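Why I've gone back to writing letters

26 January 2018

So I did a thing over Christmas that I've been meaning to do for years, which was to sort out the big tin in the wardrobe. It's full of letters, nearly all of them from my friend Ravindran Joseph, who I met on a very wet camping holiday in Pleltcombe when we were both 16 and sulking about being there. We swapped addresses on the last day and I honestly thought that would be that. Then a letter came in July, four sides, mostly complaining about his summer job, and I wrote back, and we kept it up until we both got email and got lazy.

I sat on the bedroom floor and counted them, and there are 252! I had no idea. Some are proper letters and some are just a postcard with "still alive, knee better" on it. One has a tea ring right over the important bit, so I will never know what his sister said to the man from the council.

Anyway, I read around 40 of them in one go and got pins and needles, and by the end of it I'd decided to write him a real one. I hadn't bought writing paper in so long that I didn't know where you get it now. The supermarket had birthday cards and sticky notes. I ended up in Boder, the little stationer's behind the church, where they had a cream pad with lines so faint you can pretend they aren't there. I bought nine stamps as well, which felt optimistic.

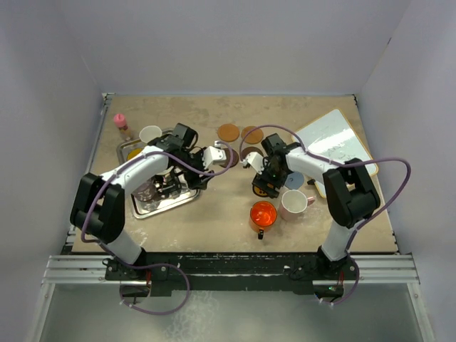
Two arms over the one table.

The first page was awful. My handwriting has gone completely, it slopes off to the right like it's trying to leave, and my hand ached after two paragraphs. I'd also forgotten that you can't go back and move things about. I told him about the new boiler before I told him we'd moved house, so the boiler part must have made very little sense. I left it in. His letters are full of arrows and "sorry, should have said" and I like those bits best.

By page three I'd warmed up and was telling him all sorts - the neighbours' extension, Mum's hip, the time I got on the wrong bus and didn't notice until Wan. I'd never put any of that in an email. I think with email I'm always answering something, and with a letter I just potter on until the paper runs out.

Posted it on the way to work and then worried all day that I'd put the old postcode on.

He wrote back! It took just over a week. Five sides, same terrible biro, and a long moan about his allotment that I won't repeat as he may well read this (hello, if so, the leeks will be fine). He's kept all of mine too, in a shoebox, and says I was very rude about his taste in music.

I've started my reply and I'm on page two. If anyone knows of a pen that doesn't smudge when you're left-handed, please leave me a comment, my cuff is ruined.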